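A robot that practises in a pretend room

Have you ever tried to learn something really tricky, like juggling or riding a bike, and wished you could fall over as many times as you liked without getting a single bruise? Well, I've met some robots that get to do exactly that!

I went along to the open day at Handitz, which is a robot workshop in Pirkcombe, up the hill behind the swimming pool. They open the doors once a year, in May, and if you're over seven you can have a go at nearly everything. I am quite a lot over seven, so I was allowed in.

The first thing I met was a big yellow arm on a stand, with a sign that said PLEASE DO NOT SHAKE HANDS WITH ME. Then there was a table of motors you could take apart (I did, and one of my springs went under a cupboard). But the bit I liked best was upstairs, in a darkened room with beanbags and a huge screen, and that's the bit I want to tell you about.

What's a gripper?

You need one word before we start, and it's "gripper". A gripper is a robot's hand. Some of them have lots of fingers and look a bit like ours, but plenty have only two, and the two fingers slide towards each other and squeeze. That's it! No thumb, no little finger, nothing to wave with.

Try it yourself. Hold out your pointing finger and your thumb, keep them very straight, and pick up a rubber. Easy. Now pick up a sock. Now pick up a grape without squashing it. Now shut your eyes and do the grape again. You see how it gets harder? You've been practising with your hands since you were a baby, when you dropped your spoon on the floor over and over and somebody kept picking it up for you. A robot hasn't had any of that. Somebody has to give it a chance to practise.

Ngozi Adeyemi was running the upstairs room. She wore odd trainers, one red and one blue, and she told us that the robot she looks after is called Ezeani and that it had already tried to pick things up 475 times that morning.

"Where is it?" asked a boy on the beanbag next to mine.

"In there," said Ngozi, and pointed at the screen.

A room made of sums

The place on the screen was a simulation. That's a long word for a pretend world inside a computer. If you've ever played a game where you can walk about in a house or drive a car, you've been in something very like one. A computer works out where the walls are, where the floor is and what you'd see if you were standing in a particular spot, and then it draws it for you. When you move, it has to draw the whole thing again.

The pretend world at Handitz is called Stirnia, and it has lots of rooms in it. Ngozi let us choose the view, and we all shouted for the one where you look out over the top of the robot's hand, as if you were a very small person riding on its wrist.
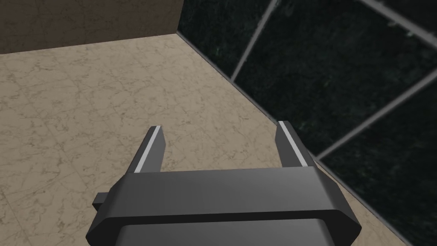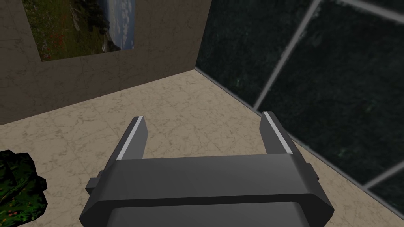

The gripper in the pretend room, with its two fingers open.

Everybody went a bit quiet when it came up, and then everybody talked at once. A girl behind me wanted to know if the floor was made of real marble. Ngozi said there was no stone in it at all. The computer has a flat shape for the floor, and it covers that shape with a pattern, a bit like when you wrap a shoebox in fancy paper. The pattern is called a texture. You can have a marble texture, or a wood one, or a carpet one, and you could have one made of baked beans if you felt like it. (We asked. She wouldn't put it on.)

But why bother with a floor that looks nice? I wondered that too, so I put my hand up. Ngozi said that robots which use cameras can get muddled by how things look. If Ezeani had only ever practised on a plain white floor, it might be very puzzled the first time it met a stripy rug. So the people who build the rooms change them. They swap the colours and the patterns, they make it brighter or darker, and the robot has to learn that a cup is still a cup, whatever it's standing on.

What happens when it goes wrong?

This was the boy's next question, and it's a good one. Suppose a robot bumps into a wall in the pretend world. Does it hurt?

It doesn't hurt, and it doesn't cost anything either. Ngozi presses a button called Reset and everything goes back to where it began. The wall hasn't got a dent in it. The gripper hasn't got a bent finger. In the real workshop, she said, a bent finger means a morning with a screwdriver and a lot of sighing.

There's another good thing about it. You can have lots of copies of the same robot practising in lots of copies of the same room, all at once. Handitz once left 277 of them running overnight while everyone went home for tea and bed. I love that! I'd send a couple of copies of me to do my spellings.

So is it as good as the real thing?

Nearly, but not quite. Pretend worlds leave things out. A real floor might have crumbs on it, or a sticky patch where somebody spilt their squash. A real cup might have a wobbly handle. It's very hard to put every single bit of that into a computer, so when a robot has done well in Stirnia it still has to come downstairs and try with real things on a real table.

We watched that part after lunch. The real Ezeani had 13 goes at picking up a beanbag frog and dropped it twice, and each time it dropped it the whole room went "Ohhh!" as if it was a penalty shoot-out.

Have a go at home

You can be a gripper too. You'll need 2 wooden spoons, a bowl and some small soft things, such as socks, cotton wool or a teddy that doesn't mind.

Hold one spoon in each hand, with the round ends pointing away from you. Those are your fingers. Now try to lift each thing into the bowl using just the spoons. When you've got good at it, ask a friend to be the computer while you close your eyes. Your friend can only say "left", "right", "forward", "back", "open" and "close". My sister and I lasted ten minutes before we got the giggles, and the teddy ended up behind the sofa.

Then draw your own practice room. Choose a texture for the floor and another for the walls, and decide what you'd leave lying about for the robot to find. I'd put in a plate of jelly – I'd really like to see what a gripper makes of jelly.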